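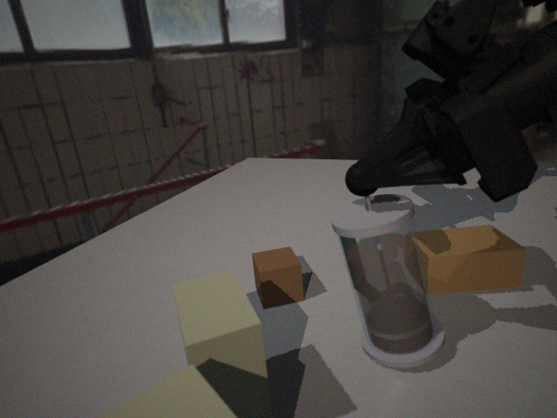 Quentin Lecomte：第一罐圆白菜我开了四次盖，每次都觉得“应该好了吧”，结果越开越软。第二罐我忍住了，只加水，不开盖，一直放到第 31 天才尝。脆的！酸得很干净，汤也好喝，我把汤都喝了。想问一下，剩下的那点汤能不能直接拿去起下一罐？

能，而且很好用，后面“老汤怎么留”那一段专门讲这件事。先把罐子介绍完。

Oltitz 水封发酵罐 Plostier 6 升
适用：酸菜、四川泡菜、萝卜、辣椒酱、盐渍柠檬、糖蒜
密封方式：盖沿水封
随罐附带：罐身、罐盖、Tanguy 压石一副、木捣棒一根、中文手册
配件编号：3342（备用垫圈，罐盖内侧用）
发货：Grimavano 仓库

为什么是透明的

老式土陶坛子我们也爱，家里就有一口，腌了很多年芥菜，坛沿的水总是绿莹莹的。可是头一回做泡菜的人，最想知道的就是里面到底怎么样了。菜有没有浮起来，汤够不够，气泡是多了还是少了，颜色走到哪一步了。陶坛子不给看，只好掀盖子，掀一次就放一次空气进去，长白花的机会就多一次。

透明罐身把这个矛盾解决得很痛快。圆白菜刚装进去是亮绿和白，过几天绿色就开始往黄里走，汤从清变浑，再往后，浑的东西慢慢沉到底下，上面又清了。紫甘蓝更好看，头两天是发蓝的紫，酸度一上来就变成玫红，那个转变几乎是一夜之间的事（我们店里的人为了等它，早上到店第一件事就是去看罐子）。胡萝卜倒是不怎么变，放在紫甘蓝旁边会被染上一圈。

透明的代价是怕光。直射的太阳会让罐里升温，颜色也掉得快，所以请放在背光的台面上，或者拿块布围一下。手册里画了个布套的裁法，会踩缝纫机的朋友可以自己做，不会的话，一条旧毛巾加一根皮筋完全够用。

水封是怎么回事

盖子坐在一圈水槽里，水槽里倒上水，外面的空气就进不来；里面发酵产生的气攒多了，会从水底下“咕嘟”一声顶出去。就这么简单，用了不知道多少代人的办法，我们只是把水槽做深了一点，盖沿也做得更贴合，放在厨房里不容易被碰洒。

头几天的咕嘟声是最密的，夜里安静的时候尤其明显。有顾客说家里的猫会蹲在罐子前面听，我们信。声音渐渐稀下来是正常的，说明糖吃得差不多了，不代表罐子坏了，也不代表发酵失败，请不要因为没声音就把盖子掀开。

水槽里的水会蒸发，冬天开暖气的房间蒸发得特别快。建议每隔几天看一眼，低了就添。凉白开最好，自来水也行。有人喜欢往水槽里加一小撮盐，说能防止水发臭，我们试过，确实有用，就是干了以后会留一圈白印，擦掉就好。

还有一个小地方要留心：罐子从热的房间搬到冷的房间，里面的气体一收缩，会把水槽里的水往里吸一点。量很小，通常没有关系，但如果水槽的水已经好久没换了，被吸进去就不太舒服。搬家、挪窝之前先换一次干净水。

Tanguy 压石

做发酵的人都知道一句老话，水下的菜安全，水上的菜遭殃。菜叶子会往上浮，萝卜条会往上浮，辣椒籽更是浮得满脸都是，所以一定要有东西压着。

Tanguy 压石是两个半圆，从罐口竖着放进去，到里面放平，拼起来正好是一个圆，中间留着一道缝给气泡走。为什么不做成一整块？因为一整块过不了罐口。以前有一批样品试过做小一号的整圆，过得去是过得去，四周空出来一大圈，菜从边上全钻出来了，等于没压。

压石用之前请煮一遍。凉透了再放，热的压石直接落在冷罐底上会炸裂，这不是吓唬人。放的时候手伸进去托着，别松手让它掉下去。手大的朋友可以用手册里的办法，拿一条干净的棉布兜着往下送，到位了再把布抽出来。

如果菜切得很细，比如擦成丝的萝卜，压石上面可以先盖一片完整的圆白菜外叶，把碎的都拦在下面。这片叶子最后会变得又黑又软，扔掉就行，它已经完成任务了。

第一罐做什么

强烈推荐圆白菜！便宜，耐折腾，自己会出水，连清水都不用加。很多人第一次就想做一罐五颜六色的什锦泡菜，我们完全理解那种心情，但是什锦的东西熟得不一样快，黄瓜软了萝卜还生着，第一次做容易拿不准。先做一罐单纯的圆白菜，知道了“对的酸味”是什么味道，后面怎么玩都行。

做法写得啰嗦一点，怕有人第一次看不懂：

圆白菜挑重的、包得紧的，外面的老叶子剥下来留两片别扔。切成四瓣，去掉硬芯，横着切丝，粗细随你，细的出水快，粗的口感好。切完称重，按菜重的 2% 放盐。请一定称，用手抓的盐今天多明天少，味道永远对不上。盐要用不加碘、不加抗结剂的，粗海盐或者普通的泡菜盐都好。

盐撒上去，用手揉，一开始会觉得完全没有水，心里发慌，继续揉。揉到盆底汪出一层水，菜丝变得半透明、软塌塌的，体积缩下去一大截，就行了。揉不动的话盖上布放半个小时，回来再揉，水自己就出来了。

装罐的时候一把一把放，每放一把就用捣棒压实，把空气赶出来。压到最后汤应该漫过菜面，盖上留下的外叶，放压石，汤要没过压石。不够的话兑一点同样浓度的盐水补上。罐口下面一定要留空，发酵起来汤会涨，装得太满会从水槽里溢出来，溢出来倒也不会坏，就是台面上会有一股非常坦诚的酸菜味。

盖盖，倒水，写个标签贴上：什么菜，什么时候做的，放了多少盐。标签看着多余，可是等你家里同时有好几样东西在发酵的时候，没有标签真的会乱套。

放多久

看温度，也看口味。厨房凉快一些，发酵慢，味道细；厨房热，来得快，酸得冲，菜也容易软。十几度到二十出头是最舒服的区间。夏天屋里热得厉害的话，放在地上比放在台面上好，北边的储物间比厨房好。

一周左右可以尝第一口，那时候是带着生菜味的微酸，有人就喜欢这个阶段，直接拿去配烤肉。再往后，生味退下去，酸味圆起来，Quentin 说的那个天数差不多就是我们自己最喜欢的时候。当然还可以更久，凉的地方放过一个冬天，味道会深得像另一种东西，炖排骨非常好。

尝的时候用干净的长筷子或者夹子，不沾油，不沾生水。尝完压石归位，汤没过菜，水槽添满。想吃很久的话，达到喜欢的酸度以后分装到小瓶里放冰箱，罐子就腾出来做下一批了。

四川泡菜的玩法

另一条路是养一缸盐水，菜轮流进去洗澡。盐水烧开放凉，里面放花椒、几片姜、一小块冰糖、几个干辣椒，喜欢酒香的倒一点白酒。第一次下的菜不要急着吃，芹菜、青椒、嫩姜这一类带香气的最适合拿来开坛，它们把盐水养起来，后面的菜就跟着沾光。

洗澡泡菜是隔夜的事，萝卜皮、莴笋条、嫩黄瓜，晚上放，第二天早上捞出来配粥，脆得能听见响。长期住在里面的是豇豆、仔姜、二荆条，泡透了以后拿来炒肉末，那才叫泡菜的精华。豇豆进罐之前一定要把水晾干，盘成一圈一圈的，捞的时候整圈提起来，非常省事。

每次加菜都要补盐，因为菜会吐水，汤会变淡。补多少没有固定的数，尝汤，汤要比你愿意直接喝的咸度再咸一点。汤淡了容易长白花，汤太咸发酵就停住了，两头都试过几次就有感觉了。

老汤怎么留

回到开头 Quentin 问的事。圆白菜发酵完的酸汤里全是活跃的乳酸菌，拿一小碗加到新罐里，启动会快不少，头几天的味道也更稳。有几点要注意：汤要闻着干净，有清爽的酸香；表面长过有颜色的霉的汤，整罐都不要了，更不要拿来做引子；煮过的汤没有用，菌都没了，煮过的汤请去做酸汤鱼。

引子不用多。放得太多，一上来酸度就很高，前面那些负责香味的菌还没来得及干活就退场了，成品会酸得单调。也有人坚决不用引子，说每一罐都从头来味道才丰富，我们店里两派都有，吵了很久也没结果，大家照样互相吃对方的酸菜。

暂时没有新菜可做，汤可以装小瓶放冰箱，瓶盖拧上但隔一阵松开放放气。四川盐水更好养，丢几个辣椒、一把花椒进去，盖好，水封保持有水，它自己就能过日子。出门久了托邻居来添水，比托邻居浇花容易多了。

白花、黏液和那些让人紧张的东西

汤面上一层薄薄的、白色的、有点皱的膜，多半是产膜酵母，俗称生花。它不好看，味道也不太好，但量少的时候撇掉就行，擦干净罐壁，压好菜，必要时补一点盐，四川盐水还可以沿着边淋一点高度白酒。反复长，就要想想是不是盖子开得太勤、水槽干过、汤太淡，或者屋里太热。

毛茸茸的，绿的、黑的、粉的，那是霉，请整罐倒掉，别舍不得。罐子洗净煮过的水烫一遍晾干再用。水封用得对的话很少会碰上，一碰上大多是有菜漂在汤面上，或者水槽干了好几天没看见。

汤变得拉丝、发黏，圆白菜在早期有时会这样，多数情况继续放着自己会好。如果很久都不退，味道也不对劲，就别吃了。闻起来臭的、让你往后退的，也一律别吃。鼻子是很好的工具，请相信它，拿不准的时候就倒掉，圆白菜不贵。

蒜变蓝变绿是正常的化学变化，每年糖蒜季都有很多人写信来问，放心吃。白菜梗里的小黑点也没事，那是菜本来就有的。

清洗和保养

平时用热水和软刷子，不用或者少用洗洁精，用了就多冲几遍。钢丝球不要碰罐身，划痕里容易藏东西。罐盖内侧的垫圈可以取下来单洗，洗完晾到完全干再装回去。辣椒和大蒜的味道会留在垫圈上，泡一夜小苏打水能去掉一多半，剩下的那一点，下一罐还是做辣的就行了。

垫圈发硬、变形或者怎么洗都有味，就换一个，编号在最上面，下单时写上编号就行，Grimavano 的同事会和罐子的尺寸对一下再寄，不会寄错。

罐身不要进微波炉，不要直接倒滚水。刚从冰凉的储物间拿出来的时候，先用温水过渡一下。木捣棒洗完立着晾，别泡在水里，偶尔用一点食用油擦擦，会越用越好看。

闲着不用的时候，盖子不要扣死，斜着搭在罐口上，让里面通风。压石可以放在罐里，垫一张厨房纸。

这个大小合不合适

有人觉得 6 升很大，其实两棵中等的圆白菜揉完就装得差不多了，因为还要给压石和罐口的空间留出地方。一个人住，只是想试试，也可以做半罐，菜少的时候汤面上的空间大，头几天的气会把里面的空气赶走，之后别开盖就没问题。半罐常开常吃反而容易长白花，要吃就分装出来。

一家几口都爱吃酸菜的，用这个正好，做一罐吃一罐，中间不断档。想同时养四川盐水又想做圆白菜的，确实要两只，一只养汤，一只做干揉的，混着用的话花椒味会跟着圆白菜走（也不难吃，就是不像酸菜了）。

重量要提前想好。空罐一个人拎很轻松，装满以后就沉了，搬的时候托住罐底，不要只抓着罐口的水槽。最好先决定放在哪里再装菜，装好以后就别挪了。

几样我们最近在做的

盐渍柠檬。柠檬切十字，不切断，里面塞满粗盐，一个挨一个压进罐里，再挤柠檬汁没过。这个不怎么冒泡，放着就行，皮会慢慢变得透亮柔软。切碎了拌烤鸡、拌米饭、拌酸奶都香得不得了。柠檬请买不打蜡的，打过蜡的用热水搓一搓再用。

发酵辣椒酱。红辣椒去蒂，和蒜、一点姜一起打碎，盐比圆白菜放得重一些，装进罐里头几天会鼓得很高，千万别装满！等它安静下来，再打一遍，过筛，兑一点醋，就是很顺滑的辣椒汁。没过筛的渣子晒干磨粉，撒在煎蛋上。切辣椒戴手套，揉眼睛之前想一想手套戴了没有。

甜菜头。去皮切块，盐水没过，放几粒黑胡椒和一片月桂叶。汤是那种特别正的深红，冰镇了当饮料喝，或者拿去煮红菜汤，比加醋的有层次得多。溅到衣服上洗不掉，围裙穿深色的。

酸萝卜老鸭汤用的那种老酸萝卜。白萝卜带皮，晾到有点蔫，整条进四川盐水，放到六月以后再去想它。急不得。

雪里蕻。洗净晾到叶子发软，撒盐揉，揉到颜色变深、手上全是绿汁，一层一层码紧。炒毛豆、烧面、包包子，冬天里能救很多顿饭。

顾客常问

盖子和水槽之间转动的时候有点晃，是坏的吗？
不是。盖子是坐在水里的，靠水来封，不靠拧紧。有一点活动的余地，气才出得去。

罐子闻得到味道，是漏气吗？
发酵的气体从水里冒出来，自然会带出味道，头几天最明显，之后就淡了。放萝卜的时候味道会特别有性格，建议提前和家人打招呼。

可以用来酿甜酒、泡果酒吗？
米酒可以，做完尽快过滤。高度酒泡水果用普通密封瓶就好，水封罐放久了酒气会跑。

可以放冰箱吗？
高度大多放不进去，也没有必要，分装到小瓶里更好拿。

糖蒜要不要水封？
要的话更稳。新蒜先用盐水泡一下去辣，沥干，再下糖醋汁，水槽有水就行，不需要特别照看。

外国的自来水有氯，会不会影响？
烧开放凉再用最省心，或者敞口放一夜。干揉的圆白菜用不着加水，这个问题就不存在了。

碎了一半压石，能单买吗？
能，写信告诉我们是哪一半……其实两半是一样的，写“一片”就行。

关于下单

每个星期天晚上我们会把当周的罐子装箱，所以周末下单的通常走得最快。外箱里有纸浆托，拆的时候先拿压石，再拿罐身，木捣棒竖着插在角上，别当成填充物一起扔了，真有人扔过。收到以后对着光看一圈，有裂纹请当天拍照发来，有裂纹的罐子不要装菜，等我们给你换。

手册最后几页是空白的，留给你记自己的方子。盐多少，放哪儿，哪天开的盖，好不好吃，都写上去。写满了可以来要新的一本，不收钱，只要你愿意挑一页方子抄给我们看看。我们店里墙上贴的那些，好几张就是这么来的，最近贴上去的一张是苤蓝切片加莳萝籽，做法只有两行，脆得出奇。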